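4.2 What the rules leave out

Most of the published guidance on collecting handling data in public rooms was written by people who work in laboratories, and it shows. The Sillovau code asks for a cleared surface, a named object and a written note of the grip used. In a café or lounge the first of these is rarely met. Phetsri argues that clutter should be allowed so long as it is logged; we are less sure, as the logs we were shown differed a good deal in what they treated as clutter. Figure 6 gives two views of a bottle held in a hand-held gripper over a table in use. 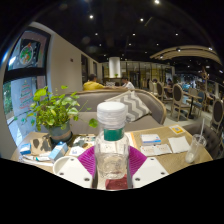

Should a grip on a clear bottle be logged in the same way as a grip on a solid block?
The present code says it should, but we think a separate entry is needed, with the fill level and the height of the fingers written down each time.

Of the 900 records in the Hondivus set, 655 named the object and 388 said where on the object it was held. Hầu takes these numbers as a sign that the code is being followed. We read them the other way - a rule that asks for the holding point and gets it in fewer than half of all cases has not been taken up. Nor does the code say who should check. The Bisgaard draft hands the job to the person who made the record, and that hardly counts as checking. 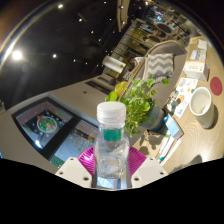 A second weakness is the treatment of bystanders. Both texts ask for consent from anyone who can be recognised, yet neither says how recognition is to be judged, or by whom. The Sekinetti notes suggest a minimum distance but give no grounds for it, and we could find no trial behind the value they chose.

Figure 6. Bottle held in a hand-held gripper, two views.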